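Buying a chess-playing arm for your club or school: your questions
Updated January, by Banafsheh Vahidi, Sorkmont

This site uses cookies to remember your basket and your preferences. Accept all / Manage settings

Do we need to buy a special board?

No, and I'm always glad when people ask before they've spent anything! A folding wooden board will do nicely with the Moster arm, and many clubs have one in the cupboard already. Do look for one with the letters and numbers printed on the border, as it makes setting up far easier when you're checking that the software and the people agree which corner is A1. Make sure the two halves lie flat too. If yours rocks at the fold, put the money towards a new one before you look at any extras.

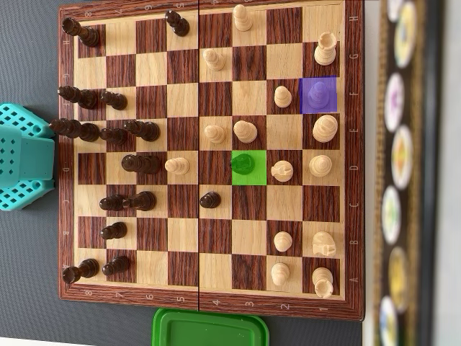
A folding wooden board, with D3 marked in green and F1 in violet.

How much table do we need?

More than the board alone would suggest, I'm afraid. You want a steady surface that doesn't wobble when somebody leans on it, with room at the sides for captured pieces and for elbows. Measure the table you mean to use, then send us the figures with your order form — it saves a good deal of to and fro later. Plain, dull surfaces are kinder to the camera than glossy ones.

What should we budget beyond the arm itself?

Please set aside £200 for the small things: a spare set of pieces, a decent lamp, an extension lead and a clamp or two. Clubs tend to put every penny into the arm and then find they're asking members to bring lamps from home. The camera mount is listed separately on the quote, so do check that line. The Ahmadpour mount costs more than the Zelbridge one but it's taller, and if your pieces are tall as well I'd lean towards it. Tall pieces seen at a slant can seem to spread over the next square, and a crowded position in the middle of a game is the best test of whether your camera is well placed.
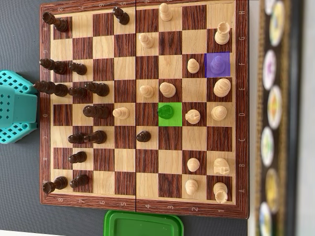

The middle of a game: black's king on E8, white's on E1, and plenty still on the board.

Can we use our own pieces?

Very probably. Plain wooden pieces in two clearly different colours are what I'd choose, dark brown against a light wood for instance. Very heavy or very slippery sets are best left for the humans. If you're unsure, post us a king and a pawn and Abdelkrim Radwan in our workshop will try them for you and send them back.

How long does delivery take, and how long is setting up?

Allow four weeks from the day we have your order. Setting up the first time takes most people an afternoon, and after that it's some 20 minutes each session, including the camera check. Please don't plan your open evening for the same week as the delivery!

Is there any training?

There is, and it's in the price. We take up to four people from each club or school, either at yours or over a video call. Bring whoever will be packing things away as well as whoever is keenest on the chess.

Can we pay in parts?

Yes. Half with the order and half on delivery suits most schools, and if your money comes in at an awkward time of year, write to me and we'll work out the dates together.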